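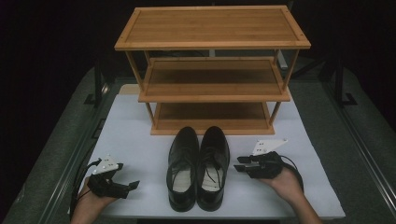 Stop hiding the skip limit

Opinion

Quick one, on my lunch break, because this has been bugging me since February.

Tollema changed its free tier again. You used to get a warning before you ran out of skips. Now the button just goes gray. No count, no timer, nothing. You find the rule on a help page, under "Playback," under "Other."

I'm fine with limits. I don't pay, they have bills. Fine. But tell me the number. Five skips an hour? Put a 5 on the screen. Takes one designer one afternoon.

Pruno does it. Small app, ugly app, the search is terrible and half my saved albums show up twice. But there's a little number next to the skip arrow and it goes down when you tap. So I think before I tap. I've sat through songs I would have tossed, and a couple of them ended up on my main playlist, which is now 69 tracks long and way too heavy on slow stuff.

The usual defense is that a counter makes people feel poor. Maybe. A dead button makes me feel like my phone is broken. I restarted mine two times before I went looking for teh help page.

And then the radio stations. Cadwaladr Radio, the one built into Tollema, has its own seperate limit that doesn't match the one for playlists. Why? Two rules for the same arrow. I made a station off a Henberg album, nice long quiet record, and got the same live version over and over with no way past it.

Sure, pay up and it goes away. I might have, too. I was close. But I'm not handing a card number to a company that won't show me one digit for free.

They could fix this in the next update. Same goes for the sleep timer, but that's a whole other rant and I have to get back.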